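The laundry room downstairs, a review

My building on Delen Street put in new machines in November, and I have now spent enough evenings with them to hold opinions. The old pair ate quarters. The new pair wants an app called Nondora, which wanted my birthday before it would let me dry a towel.

I own 30 socks, an odd number of which match. I load the washer at nine at night, go upstairs, and come back to find the door still locked and the app congratulating me.

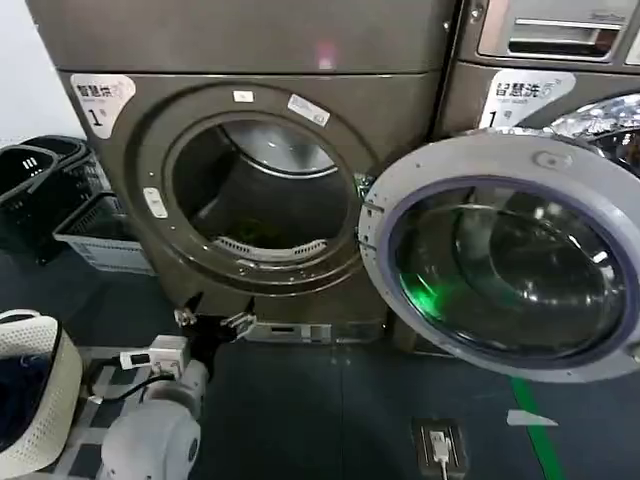 Socks are my real weakness, and I lose them at the dryer end. I now check the drum before I close up and go, all the way down by the lint grille at the lip, where one small greenish thing can lie low and get left for the next tenant. The stickers say dryer 1 and washer 1, so I suppose somebody has hopes for a 2. Meanwhile I need more hangers.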